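Filed under: robot software, threads

Okay, gripper timestamps, part two. I promised this on Friday and a few of you have been poking me, so let's go.
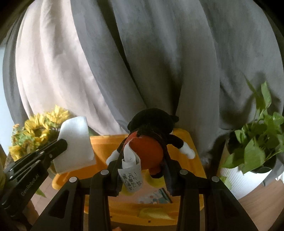 So the policy kept letting go early. Not every time, just often enough to make me doubt my own eyes. I blamed the network for a whole week (sorry, network).

What I should've done on day one is plot finger width against image time on the same axis. I finally did, and the width signal was running ahead of the video by some 86 ms. Every single demo. Ugh.

Two hands makes it worse! Left and right each had their own clock, and our loader, Plultska, lined them up by the first sample. If one side wakes up late, the whole episode is crooked from the start.

Marcelino Lopes asked the obvious question: why not match on motion? Open and close both grippers before each take, find the bump in the width, find the same bump in the images, shift. It took me an afternoon to write and I'm still a little mad about how easy it was.

I reran it over 870 demos. 13 had no clean bump at all, so those are out. Soft stuff is the worst for this btw, plush squishes and the width keeps creeping after contact, so don't use the grasp itself as your sync point. I tried. It's mush.

Other thing I changed: the planner used to read "width stopped changing" as "got it." On a stuffed toy that fires way too late. Now it's a small learned classifier on the wrist view plus width, and the thresholds live in a config file where I can't hide them from Sotiris anymore.

Retraining on the fixed set tonight. If the early release is still there I'm going after the action chunking next, I have suspicions about the overlap.

Script goes in the Drorside repo once I rip out my hardcoded paths. There are a lot of hardcoded paths.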